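Forum der Arbeitsgruppe Greifplanung – Bereich Wahrnehmung und Regelung
Thema: Verwerfen unscharfer Handkamerabilder vor der Posenschätzung

grajales_a
Sehr geehrte Kolleginnen und Kollegen,
im Teilprojekt Kaimal wird die Lage von Schaumstoffbuchstaben allein aus der Handkamera geschätzt. Unser Schärfefilter (Varianz des Laplace-Operators, Schwelle 200) lässt zu viele verwischte Bilder passieren. Ich vermute, dass die Greiferfinger den Wert anheben, und bitte um Stellungnahme zu zwei Aufnahmen. 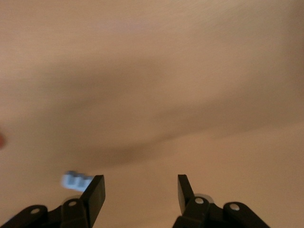
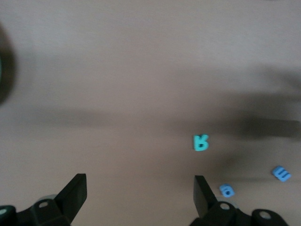
Kaimal-Mitteilungen, Heft 5, S. 400

Im ersten Bild ist die Tischfläche verwischt, die Finger sind dagegen klar begrenzt. Im zweiten sind rechts drei Buchstaben zu erkennen, keiner davon liegt zwischen den Fingern. Beide Bilder haben den Filter passiert.
Aníbal Grajales

rarkov_regelung
Die Vermutung teile ich. Die Finger sind starr mit der Kamera verbunden und bleiben bei jeder Armbewegung scharf. Eine feste Maske über dem unteren Bildbereich sollte genügen. Zu beachten ist, dass sie von der Greiferöffnung abhängt.

L. Meesuk
Einer festen Maske kann ich nicht zustimmen. Das hellblaue »a« im zweiten Bild liegt unmittelbar neben dem rechten Finger und knapp über dessen Halterung. Eine großzügig bemessene Maske würde es mit entfernen. In Nununstead werten wir daher zuerst die Gelenkgeschwindigkeiten aus und verwerfen Bilder oberhalb eines Grenzwertes, ohne den Bildinhalt zu betrachten.

rarkov_regelung
Das setzt synchrone Zeitstempel voraus. Bei uns lag der Versatz zwischen Kamera und Steuerung im November zeitweise über der Belichtungszeit.

dumport_vision
Ergänzend zum Schatten: Das dunkle Band quer über den Tisch hat in beiden Bildern weiche Ränder und trägt zum Laplace-Wert vermutlich kaum bei. Für die Segmentierung gilt das nicht – der türkisfarbene Buchstabe liegt im Band, und ich könnte ihn selbst nicht sicher als K oder R lesen. Die Klassifikation sollte hier zwei Hypothesen weiterreichen.

grajales_a
Vielen Dank. Ich werde die Maske aus der aktuellen Fingerstellung berechnen und mit dem Geschwindigkeitskriterium vergleichen. Grundlage sind 2000 Bilder aus demselben Aufbau.

L. Meesuk
Bitte die Fehlverwerfungen getrennt ausweisen. Ein Gesamtwert hilft uns bei der Wahl des Grenzwertes nicht weiter.

Letzte Änderung: 2. April 2023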